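Furniture and Small Cases, Week 4
Drawers: fronts, handles and the habit of sticking
Notes by Lorraine Bloxham

Read these before the bench session. If you missed last week (dovetails, tears), get the notes from Arnaldo Esteves, who keeps the spares in the tool room.

1. What a drawer is

A drawer is a box that has to leave another box without a fuss. Most of them fail at this in some small way, and most owners learn to live with it. You have all met the drawer that opens only if you lift the left side and think of something else. By the end of this unit you should be able to say why it does that, and by October you should be able to build one that doesn't.

Parts you need to name: front, sides, back, bottom, runners. The opening the drawer goes into is part of the drawer as far as I'm concerned. A perfect drawer in a crooked opening is a crooked drawer, and I will mark it that way.

2. Racking

Racking is what happens when a drawer turns slightly in its opening as you pull. One front corner leads, the opposite back corner digs in, and the whole thing jams. Pulling harder makes it worse, though that has never stopped anyone.

A drawer racks more easily when it is wide and shallow from front to back. Long sides give it something to steer by. If the piece has to be wide and short, you have two choices: fit it closely and evenly on both sides, or pull it straight. The second depends on the person using it, so I'd lean on the first.

Too much play at the sides is a common cause. Students plane a tight drawer until it slides beautifully in the shop, then plane it a bit more for luck. Luck is where racking comes from.

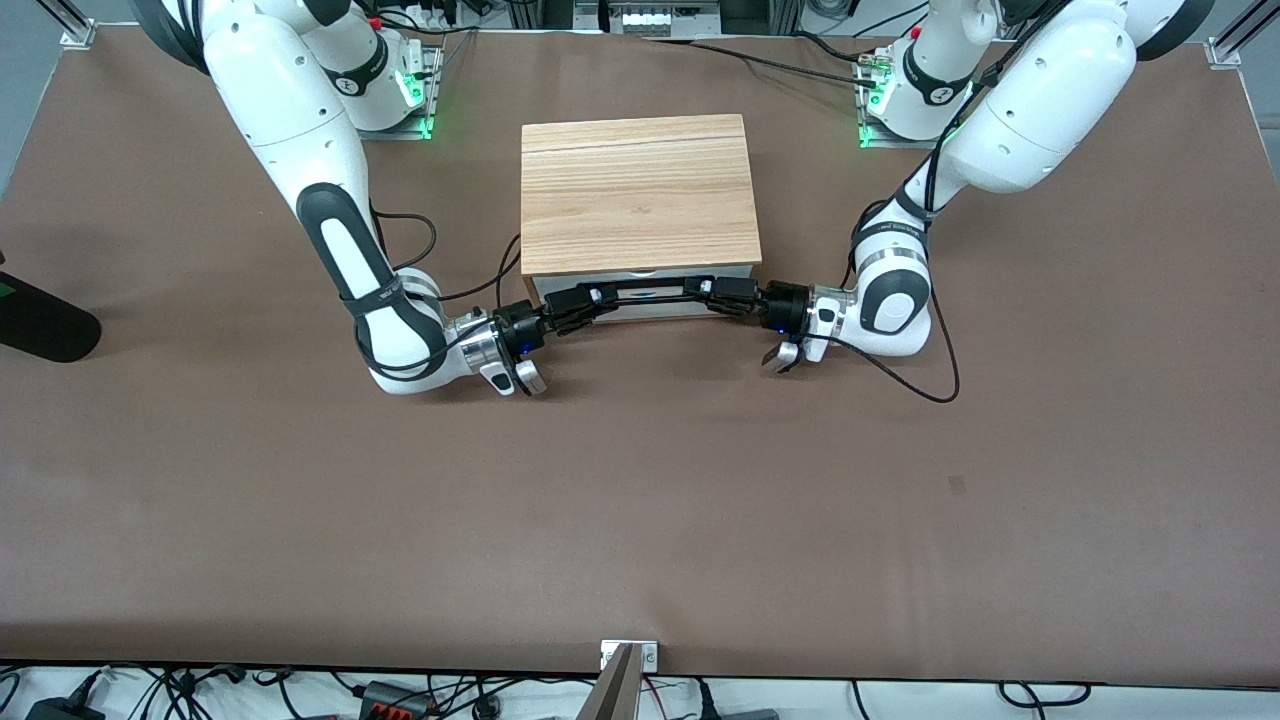
Handles come next, and they deserve more thought than they get at the end of a long build when you just want to go home. A single knob in the center is fine on a narrow drawer. On a wide one it invites people to pull from whichever side they happen to be standing on. Two knobs spread the load, but only if both are used, and a person holding a cup of coffee uses one. A bar gives you a choice of grips. The black one on the small box with the pale gray-white front is being held from both ends at once, left and right, and that is the grip to have in mind for a straight pull. Hold a bar by one end and you are back to the problem in section 2.

3. Choosing and placing a handle

Hold the handle against the front before you drill anything. Tape it there and walk away. Come back after lunch. If it looks wrong then, it will look wrong for as long as the piece lasts.

Center it left to right unless you have a reason, and write the reason down for me. Height is a matter of taste, but a handle dead center on a tall front tends to look as if it has slipped.

Mark your holes from a centerline, never from one end. The Omov jig will do this for you if you set it properly. Last term's group did not, and drilled 15 fronts with great accuracy in the wrong place. We still use them as sanding practice.

4. Color and grain

A painted front under a natural wood top is a forgiving combination, as there is no grain match to get wrong. If both are bare wood, decide early which way the grain runs on each and stick with it. Keep paint off the sides and runners – it builds up thickness exactly where you spent an hour removing it.

5. For the bench session

Bring a drawer from home, emptied. (Emptied. We have enough dead batteries.) Pull it from the left, the right and the middle, and note where it binds. Check the opening for square by measuring both diagonals. Rub a little wax on the runners and try again.

Write up what you found in one page. "It sticks" is a start, but I'll want to know which corner.

Reading: Brabec handout, pages 2 to 23.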